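Setting Up the Key Press Task in Usura Bench

Usura Bench is the simulation package that ships with the Brellimach two-finger gripper kit. It can also be licensed on its own. This page covers the key press task from a fresh install to a first scored run. It assumes the arm model is already loaded and that you have finished the joint limit check in the Marchuk driver notes.

Before you start

You need Usura Bench release 5 or later. Scenes saved in release 4 will open, but key travel is read in the old units and every press registers as a miss. Re-export them first.

Close any other process that holds the license seat. The base license allows one solver at a time.

Step 1. Load the board

Open the Scene panel, choose Add Fixture, and select Letter Board from the Vuston parts library. The board loads flat on the work surface at the default origin. Leave the friction values alone for now.

The letters are not in typewriter order. The layout is generated from a seed so that a policy cannot score well by memorizing positions from an ordinary keyboard. The examples on this page use seed 421. To get the same layout, type the number in the Seed field and press Rebuild. Changing the seed after Step 3 clears the calibration.

Step 2. Attach the wrist view

Under Sensors, add a camera to the wrist link and pick the preset called Tool Down. The preset places the gripper body at the bottom of the view with the fingers pointing up into it. Depending on the board's heading, the letters may appear upside down. Do not rotate the view to correct this. The scoring module works in board coordinates, and a rotated view adds a transform that the recorder does not save.

Turn shadows on. They cost some solver time, but policies trained without them did poorly in our bench tests once the lighting was changed.

Step 3. Calibrate the fingertips

Set the finger opening to its minimum and run Touch Off from the Tools menu. The arm lowers until contact is reported, backs away, and repeats this 5 times. Accept the result if the spread is inside the green band. If it is not, check that the fingertip mesh matches the pads fitted in your kit. Long and short pads share a part name in the library, a fault we reported to the vendor in April.

Step 4. Run a single press

Type a target letter in the Task panel and select Step Once. 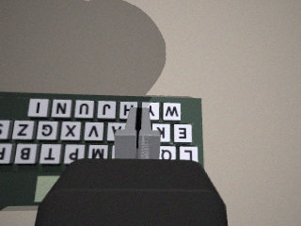 Keep the fingers nearly closed for the whole approach. A wide opening spreads the contact over two keys, and the scorer rejects any press that moves a neighbor past half travel. If the gripper hides the target in the wrist view, add a fixed overhead camera and let the policy read both.

Step 5. Score a batch

Set Episodes to 723, the size of the supplied test list, and start the batch. Results go to a plain text log with one line per press: target, key reached, peak force, and time. Misses are marked with the letter that was hit instead.

Limits

Key faces are rigid, so finger slip is underestimated. Force readings below the solver threshold are written as zero. The base license does not include batch replay.

Page maintained by Ustyna Chornovol.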